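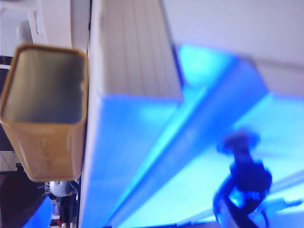
The Selero is a tabletop robot arm kit made by Stimow, sold mostly to small workshops, schools and patient hobbyists who would like a machine to pick things up and set them down again. It comes as a set of 173 parts in a single carton, and most owners will want to give a whole weekend to putting it together, with plenty of table space and a good lamp.

Design

The arm has a two-finger gripper and a small camera at the wrist, so the software gets a close look at whatever is being handled. It can lift up to 905 grams, a very comfortable margin for tubs, trays and light bins – the sort of everyday containers that Stimow had in mind from the start. The gripper pads slide off for washing, a kindness to anyone working with sticky goods.

Software

Owners teach the arm by guiding it through a task by hand, and a program called Barta stores each motion so it can be played back or adjusted later. Version 2 brought gentler starts and stops, along with a much friendlier setup screen, and longtime users were very glad to have both.

We use cookies to keep this site running and to remember your settings. Accept | Manage choices

Versions and service

A classroom edition, the Edura, adds lesson sheets and a slower top speed, and is otherwise the same arm in the same carton. The standard kit costs $375 – spare gripper pads are sold separately. Stimow also offers a mail-in repair service, which covers the motors and the wrist camera but leaves out the power supply. Turnaround tends to be slowest in November, when a good many schools send their arms in together.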